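家务机器人(条目)

又称家用操作机器人、家政机械臂,本条归在“自动化·日常生活”分类下。

先说一句,这个百科站允许编者用第一人称写,所以我就不端着了。我维护这个条目有一阵子了,改过好多版,每次改完都有人跑来问同一个问题:机器到底能不能干家务了?我的回答一直是:能干一点,看你说的是哪一件,也看你愿意等多久。

定义和范围

本条说的家务机器人,指带有手臂和夹爪、能拿起东西再放到别处的机器。扫地机、洗碗机、洗衣机不算在内。有朋友为这个跟我争过,说洗碗机才是最成功的家务机器人,我其实挺同意的!可要是把它们都收进来,这个条目就没边了,所以请移步“家用电器”条目。

店铺和小作坊里的杂活我倒是一起写了,比如面包房摆货、仓库分拣、柜台后面装袋。这些活跟厨房里的活很像,用的手臂常常是同一类,放在一起看反而清楚些。

为什么难

工厂里的机械臂早就会焊接、会搬箱子了,那是因为零件每次都在同一个位置,形状也一样。家里可不是这样。杯子今天在水池左边,明天在沙发扶手上;毛巾每次揉成的样子都不同;抽屉有时候卡一下。人做这些事根本不过脑子,换成机器,每一步都得先看清、再估计、再动手,动手的时候还得知道用了多大力。

我自己试过给一台两指夹爪的手臂编程,让它拿一块海绵。海绵倒是拿起来了,放的时候粘在指垫上不肯下来,我站在旁边干瞪眼。后来把张开的幅度调大,又加了一个轻轻抖腕的动作,才算行。就这么个小毛病,耗了我一个下午。

拿和放

几乎所有家务都可以拆成“拿起来”和“放下去”两个动作,中间再加点别的,所以行内管它叫“抓放”,测试也多半从这儿开始。硬的、方的、不怕捏的东西最好办,积木、罐头、书都属于这一类。软的和脆的麻烦得多,面包刚好两样都占:外皮容易掉渣,里面一捏就扁,形状还个个不同。

Plomura 的测试手册把面包单列了一节,执笔的是 Theerawat Pongsiri。他的写法我很喜欢,不谈大道理,直接讲夹哪儿、夹多紧、从哪个方向靠近。长条形的面包建议夹中段,两头伸在外面,放的时候先对准容器再下降。听着像废话吧?可是真有不少程序栽在下降这一步,一头磕在篮子边上,整个面包就转了个方向。
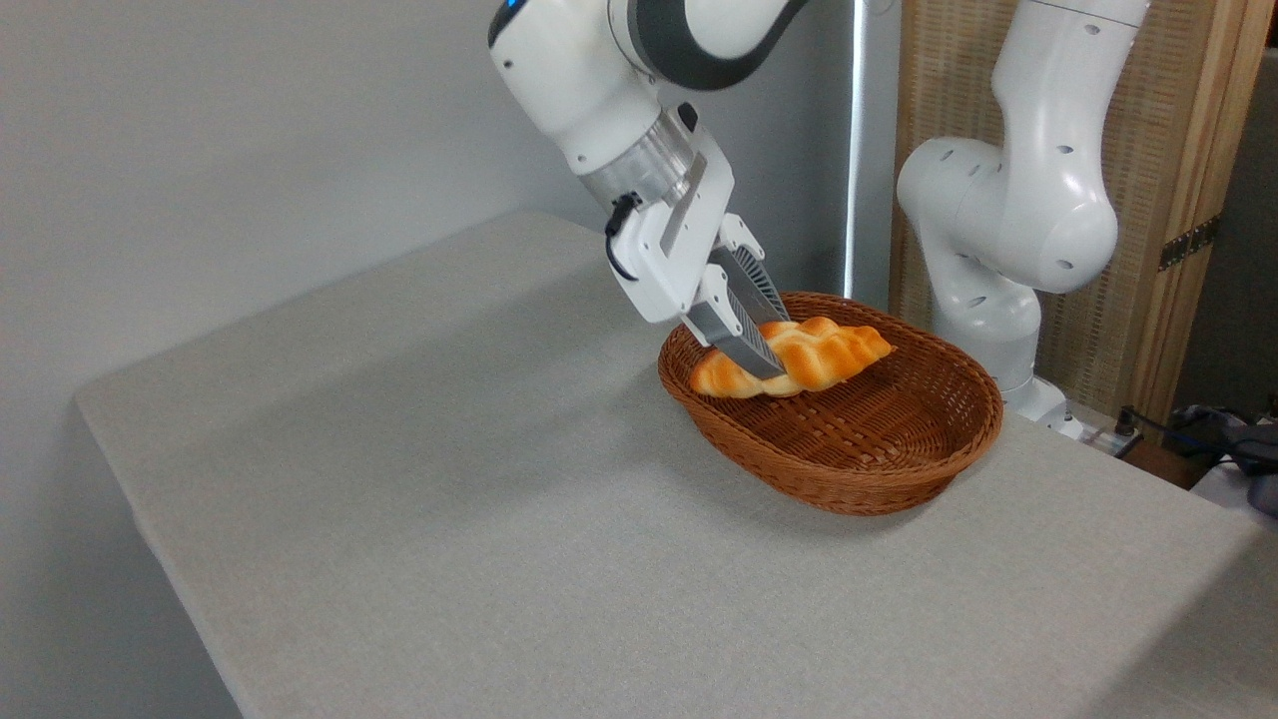
手册里还有一张成绩表,我把数字抄在这里:一共试了371次,成功326次。什么算成功,各家的规定差得很远。Plomura 的要求是面包放进容器、表皮没有明显压痕、中途没有人伸手帮忙。要是只看“放进去了没有”,数字会好看许多,所以读这类表格请先翻到脚注。

顺带提一句,失败的那些里头,夹偏的占了大头,真正捏坏的反倒不多。我原来猜的正好相反。

目前做得怎么样

下面按活儿来讲,都是我自己的判断,不服的请去讨论页吵。

收拾桌面:还行。东西不多、不重叠的时候,手臂能把杯子盘子一件件收走。叠在一起就容易犯糊涂,透明的玻璃杯也常常看不准。

摆货:店里用的话我觉得已经够格了,前提是货架固定、品种不多。Ondbridge 在一家面包铺做过试用,店主 Vitória Seixas 给的评语是“慢,但是不跟我抱怨”。她最后没有买,嫌它占柜台。

叠衣服:进步很大,看着也特别解压(我承认我会反复看那些录像)。短袖和毛巾比较稳,带扣子的衬衫和带帽子的衣服还是一团乱。录像多半是加速播放的,看之前先瞄一眼角落里有没有倍速标记。

做饭:搅拌、倒料可以,切菜要看切什么。尝味道这一步,目前还得靠你自己。

洗浴缸、擦马桶后面那块地:别想了。空间窄、有水、还得使劲,三样凑在一块儿,我没见过哪台机器能让人满意。

速度

速度是最少被写进宣传册的一项。Fetari 办过一次公开测试,任务是把餐桌上的早餐用具收进托盘,完成时间是13分钟。同样的活我在自家厨房掐过表,90秒,还包括中间偷吃了一口果酱。当然了,机器可以在你出门以后慢慢来,这么算的话慢一点也没什么。可要是客人在门口脱鞋,那就另说了。

Junaid Sial 在他的综述里提过一个办法,用“需要人插手的次数”代替“花了多长时间”来打分。我觉得有道理,一台慢吞吞但不用管的机器,比一台麻利却隔一会儿就喊你过去的机器好用多了!他的综述用词有点硬,不过表格做得漂亮,推荐新手先看表格。

一只手还是两只手

单臂便宜、省地方,抓放类的活大都够用。双臂才能拧瓶盖、撑开袋子、抖平床单。麻烦在于两条手臂会互相碍事,规划路线时得时时躲着对方,程序一保守,动作就更慢。Ansari 的做法是让一条手臂先停到边上,另一条干完再换,看着有点像两个客气的人同时过一扇门。Crescencio Gallegos 在讨论页反对过这种写法,他认为轮流干活不算真正的双臂协作。我把他的意见收进来了,条目名就不改了。

安全

家里有小孩和猫狗,这一节不能省。力度有上限、碰到东西会停、断电以后手臂不会猛地掉下来,我认为缺一样都不该进家门。另外请留意夹爪,很多人只盯着手臂看,手指头却是喜欢往夹爪里伸的。热汤热油附近我个人是不放心让它干活的,等哪天谁拿出足够长的记录来,我再改这句话。

常见误会

有人以为会叠衣服的机器自然也会收衣服。两件事差得挺远,前者在平整的台面上做,后者得找到衣服,还得分清椅背上那件到底算干净的还是脏的(这个我自己也分不清)。

还有人以为换一只更像人手的手就全解决了。五指手确实漂亮,关节多,坏的地方也多。两指夹爪能干的活比大家想的要多,先把它用好再说。

修订说明

2019年1月19日,星期六:重写“拿和放”一节,补上 Plomura 的数字;“双臂”一节加入 Gallegos 的不同意见。“叠衣服”那段原稿出自 Remo Leone,我只改了语气。“擦窗”还空着,手头有资料的朋友请直接往里添,记得注明出处。

另见:家用电器;夹爪;抓放;服务机器人;仓库分拣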